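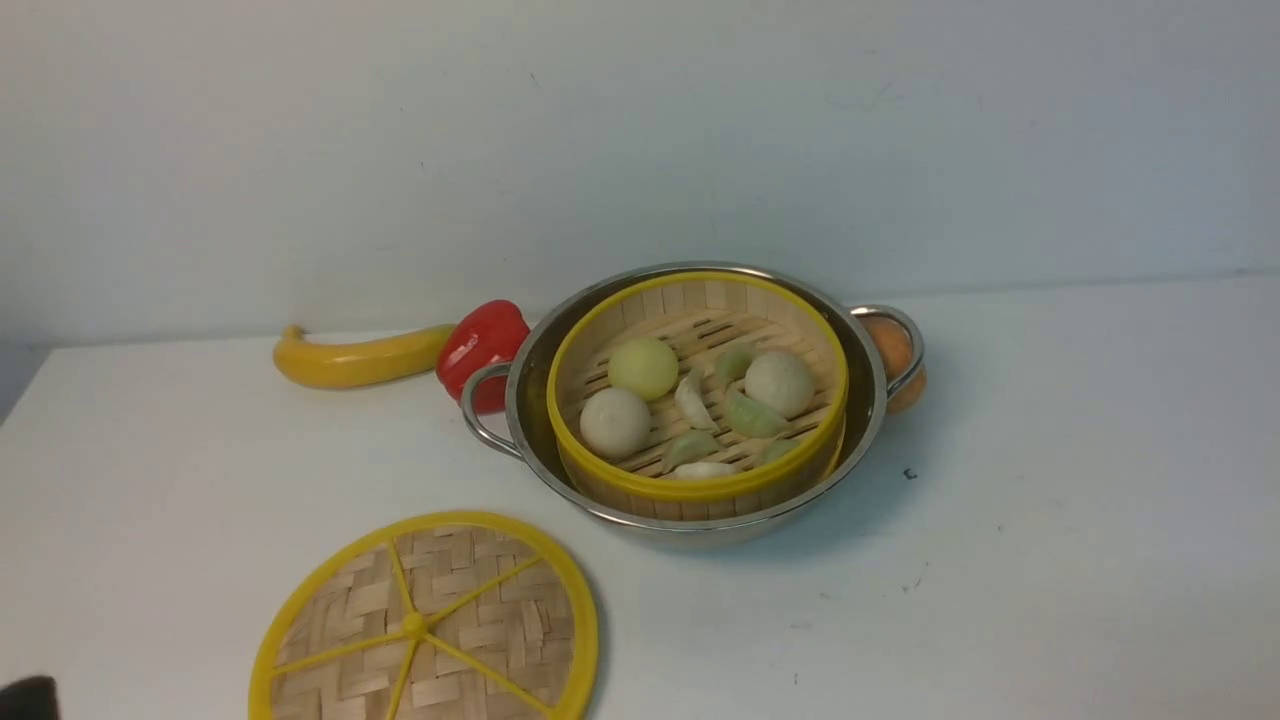 Buns and dumplings in the steamer.

We have now looked at 13 apartments, and I can report that "cozy" means you can open the fridge from bed. "Full of potential" means the ceiling is coming down in the hallway. I'm still working on "lively courtyard," but I think it's dogs.

Number 13 was in Puditz, on the third floor, and it was the first one where Jana didn't start whispering at me in the doorway. Two bedrooms, a bathroom with a window (a window!), and a kitchen somebody had laid out while thinking about food. The listing said 30 minutes to downtown. I'd like to meet the person who did it in 30 minutes. We took the 349 bus, which goes by way of Grube for reasons of its own, and we had plenty of time to discuss paint.

The agent, Mr. Reuter, had shoes that cost more than our deposit. He told us there was "a lot of interest," then took us around a second time, slower. I asked about the heating and he showed me the balcony. I asked again and he said the building had character. So I went downstairs and rang the bell of a Mrs. Hagedorn on the first floor, who told me about the heating for a good half hour. The boiler dates from before she moved in, and she moved in with a baby who is now a dentist. She also said the walls are thick, the neighbors are fine, and the man above us practices the trombone, but only scales.

Jana wants to put in an application. I want to see the boiler first, and I'd like somebody in writing about who pays when it dies. Benedikt, who bought a place last December and has been insufferable about it ever since, says I'm overthinking this and should offer to pay extra for the curtain rods.

We have until noon tomorrow to send in the forms. They want three pay stubs, a letter from our current landlord, and a short paragraph about ourselves. I've written "quiet couple, no pets, fond of scales."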